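The Robot That Learned From Borrowed Hands

Online edition, October 2024

Folding a napkin is the sort of thing you can do while arguing about something else. Ask a robot to do it and you'll be waiting a while, and for years the usual fix was to have a patient engineer sit at a set of controls and steer the machine's arms through the job, over and over, until there was enough to learn from. It works. It's also slow, it ties up an expensive robot, and anyone who has tried it will tell you how odd it feels to pick up a spoon with arms that lag behind your own.

The group at Trerkell has spent most of this year on a different idea, and I think it's one of the most enjoyable pieces of robotics I've come across in a long time. They leave the robot out of the teaching altogether. A person holds a pair of grippers, one in each hand, and simply does the chore. The fingers open and close the way a robot's would. Cameras follow the patterned blocks on the grippers, and from those blocks the software works out where each hand was and how it was tilted at every moment. Later, a real pair of arms with the same kind of fingers is trained on the recordings.

The project is called Kopecký, and its first set of results came out of a stretch of work that began in February. The chores are small ones: setting a place at a table, wiping up, moving a stick from one side of a mat to the other, putting a lid on a jar. Small is the point. These are jobs where both hands matter and where the second hand often does something you'd never think to mention, like steadying a bowl or just getting out of the way.

What surprised me most was how quickly people take to it. I had a go myself and was clumsy for a few minutes - the fingers sit farther out than you expect, so you overshoot everything - and then it clicked. By the end of my turn I was nudging a cup into line without thinking about it! That ease is where the method gets its strength. A person steering a robot from a control seat at Trerkell manages far fewer tries in a morning than the same person with grippers in hand, and the motions come out smoother too, with fewer of the little pauses that a robot will faithfully copy if you let it.

Now for the numbers. On the lid task, the robot trained on handheld recordings succeeded in 83 of its trials out of 95. The group tested 5 chores in all, and on 2 of them it did better than a robot taught in the old way with the same hours of human effort. The wiping task was the weak one. Wiping depends on how hard you press, and the grippers record position and not force, so the robot tends to skim the surface or lean on it like somebody scrubbing a burnt pan.

There's a second problem, and it's the one the team talks about over lunch. People move around. They lean in, they shift their feet, they reach from angles that a robot bolted to a stand can't manage. Early on, a good share of the recordings showed perfectly fine human work that no robot arm in the building could have repeated. The answer was a check that runs on each recording soon after it's made and asks whether the arms could physically follow it. If they couldn't, it's dropped and the person goes again. 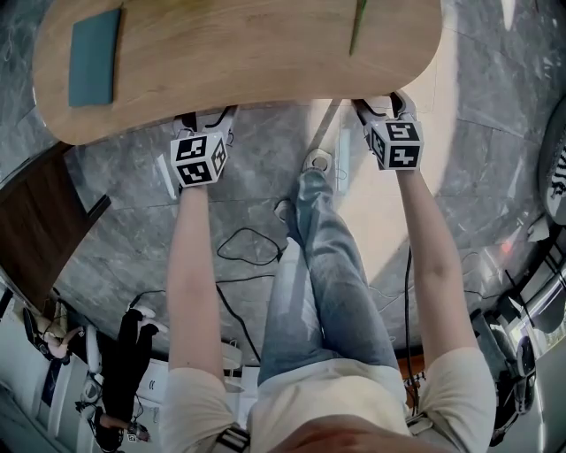 Both grippers at the near edge of the table, with a patterned marker cube on each.

The check changed how people behave, which I hadn't expected. After a few rejected tries they start to keep their elbows closer and their reaches shorter. They've picked up a feel for the robot's body without ever touching it. A few told me they caught themselves doing it at home, unloading the dishwasher in short, tidy movements.

Next comes a harder trial. Burkier, which makes kitchen fittings in Gadeditz, has offered a working break room where the tables are a different height and the light changes all day. Everything so far has been tested in the same building where it was recorded, and robots are famous for falling apart when you move the furniture. The team plans to record only a small batch of new examples there and see how far the old ones carry over.

I'd like to see the wiping fixed first, personally. A thin pressure sensor in the fingertips is already on the bench, and the early readings look good enough that they've started recording with it.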